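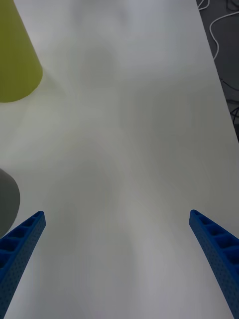
Blue on white.

Household Paper and the Seven-Year Question

In April I completed a review of the paper records held in my home office. The records filled four drawers and one cardboard carton, and the oldest of them came from my first apartment on Bramwell Street. I set out below the method I followed, as several readers wrote to ask for it after my earlier post on bank statements.

The first step was to sort by issuer. Utility bills went into one group, insurance papers into another, and tax returns were kept with their supporting receipts. I did not read anything closely at this stage. A reader who stops to study each letter will still be on the first drawer by evening, as I was on my first attempt.

The second step was to decide what must be kept. I retain tax returns without limit and supporting papers for seven years. Deeds, wills, and certificates are kept in the original — a scan is useful, but many offices will not accept one. Appliance manuals were discarded, with the exception of the one for the boiler, which is out of print.

The review produced 2452 sheets for shredding. My own machine accepts eight at a time and must rest after ten minutes, so I took the carton to the Romia copy shop, where the charge was modest and the work was done while I waited. A further 131 sheets were returned to the drawers in labeled folders.

I am grateful to Nadiia Proikopenko's namesake folder system, as I have come to call it, described to me by Nadiia Prokopenko when we shared an office. Each folder carries the year in which it may be destroyed, written in pencil on the tab. On the first Monday of the year, any folder that has reached its date is removed.

One matter remains open. The warranty for the roof names a contractor that has since closed, and I have not yet established whether the obligation passed to another firm. The document stays in the top drawer for the present.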